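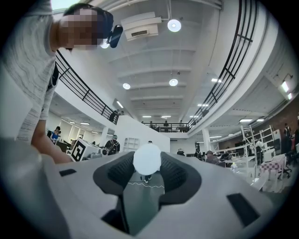
Puven hand-held gripper at work in a two-level hall. The pale gray shell and the dark, textured finger pads are seen from the tool's own camera.

Reading time: 2 minutes

Puven Hand-Held Gripper, second version

Puven is a gripper that you carry in the hand. The operator closes and opens the two fingers, and the camera on the tool records the work from the side of the fingers. The recordings are used later for teaching a robot arm the same task, so no arm is needed on the day of recording.

The shell is smooth and matte, in pale gray. The two finger pads are curved toward each other and have a ribbed surface. In our shop we offer them in two hardness grades, soft and medium. For kitchen items and fruit we advise the soft pads – for boxes and tools, the medium.

The lens is very wide. It sees the fingers in the lower half, and behind them a big part of the room, including the ceiling and its lamps. Please consider this when you plan a recording in a shared building. Our desktop program Mimari finds faces in the recordings and covers them with blocks before the files are exported. It is included in the price and works without internet connection.

What is in the case

One gripper with camera, right or left hand
One pair of finger pads, mounted, and one spare pair
Printed square markers for the start position
Charger and cable, 2 m
License for Mimari, 12 months

Working with it

A full charge gives nearly 7 hours of recording. Changing the pads needs one hex key and no glue. Brayan Escobar from our support team has written a short guide for the first calibration, and we ask you to read it before you open the calibration menu, as an old calibration can not be restored.

The previous version had a stiffer trigger. Several customers wrote to us that the hand becomes tired after long sessions, and Meenakshi Ahuja has designed the new spring after these letters. Owners of the first version can order the spring separately from May.

Ordering

Delivery time is 30 days. Sets for teams are prepared by Clana, our partner for training and rental. For questions about quantity prices please write to Segundo Sotelo in the sales office.

This site uses cookies to remember your cart and language. Accept all | Settings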